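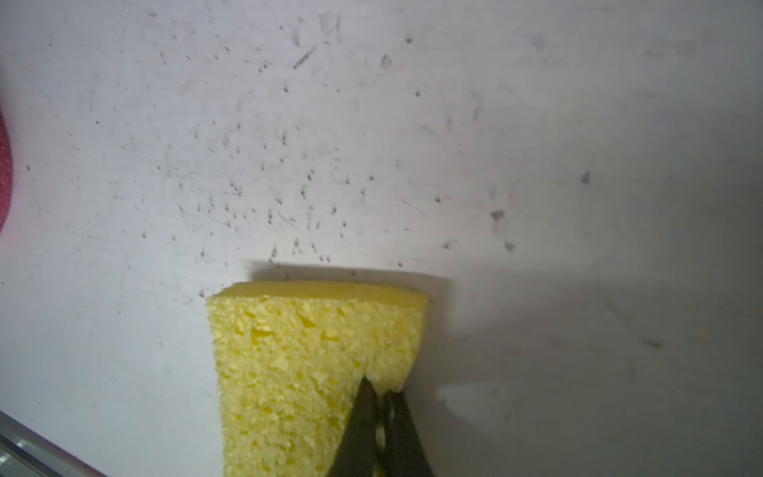

Wiping is the job that every visitor to the Kristiansen workshop asks about first, according to one of its line supervisors, and it is the job she would be slowest to promise them. Her people had seen machines weld, sort and stack without complaint. A dirty surface, she said, was another matter, and a machine that cleaned it as well as a new hire does after one morning would have her attention.

Chapter 7
Chores: What Machines Can and Cannot Yet Do

Published 21 Mar 2020 by the Telarell Course Writing Group
4 comments | 300 shares

The supervisor's remark sets the question for this chapter. Earlier chapters dealt with automation in places built to suit it, where parts arrive in the same position and the light does not change. Household and shop-floor chores offer few of these conditions. They are short, varied and poorly defined, and the people who do them seldom follow written steps.

Consider the cleaning of a flat white surface marked with specks and smudges. A person picks up a sponge, presses, looks, and presses harder where a mark remains. A machine must deal with each of these steps separately. It must first hold the sponge, and a sponge is a difficult thing to hold. Narrow fingers sink into the material and leave a dent where they pinch it, so the shape of the tool changes as soon as it is gripped. The machine must then bring the sponge against the surface and control how hard it pushes. Too little force leaves the marks in place – too much bends the sponge away from the work or lets it slip in the grip.

The third step is judgment. Loose grit, a smear and a scratch can look much alike to a camera at close range, yet the first may be lifted with one pass, the second may need several, and the third will never come off. A machine that cannot tell them apart will either stop early or go on rubbing at a scratch.

Results from trials should be read with these steps in mind. In February the Bilmont test kitchen ran up to 400 wiping attempts on a single panel with a single type of sponge. Such a trial says a good deal about that panel and that sponge. It says much less about a stove top, a workbench or a shower door. Students should ask of any reported success what was held fixed, who prepared the surface beforehand, and how the word "clean" was defined.

Cost is a separate matter. The Vindia plant, studied in Section 7.4, found that its machine wiped well enough but took longer to set up than the task took by hand. The plant kept the machine for one long counter and returned the remaining surfaces to its staff.

Section 7.1 begins with grip and the handling of soft objects. Section 7.2 turns to contact force, and Section 7.3 to the ways in which a machine may inspect its own work. Readers who have not completed the exercises on sensors in Chapter 4 should do so before continuing.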